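Trusholm Desk Set-Up Guide
Section 4: Placing and pairing your mouse

Before you plug anything in, give yourself a clear stretch of tabletop in the middle and push the things you don't need just now toward the back.

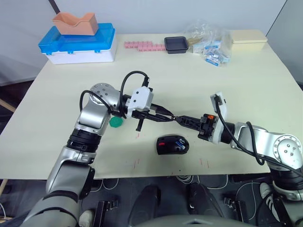 It's worth taking a few minutes over this part, even if you have set up a dozen desks before. A mouse that sits in the right spot from the first day will save you a good deal of reaching and fidgeting later on.

1. Wipe the tabletop with a barely damp cloth and let it dry fully. Faint pen marks won't bother the mouse, so please don't scrub at them and spoil the finish.

2. Sit down the way you normally sit (not the way you think you ought to!) and rest your forearm on the table. Set the mouse where your hand lands.

3. Turn the mouse over and slide the switch to ON. Give it a moment to wake up.

4. Plug the Mernen receiver into your computer. If you have more than one free port, pick the one nearest the mouse.

5. Hold down the pairing button for 2 seconds, then let go and move the mouse slowly from side to side until the pointer follows.

6. Open Pointer Settings and try a speed of 42 to begin with – most people nudge it up or down a little over the first week, and that is perfectly fine.

Note: Stickers on the top of the mouse do no harm, and plenty of offices use them to tell one mouse from another. Keep them well away from the sensor underneath, though.

Caution: Don't leave small loose items beside the mouse while you work. They have a way of ending up under it, and grit or a hard edge can scratch both the feet and the table.

If the pointer still jumps after step 6, switch the mouse off, go back to step 3 and work through again. For anything more stubborn, see page 318.

Section revised by Lorna Rankin, 02/10/2025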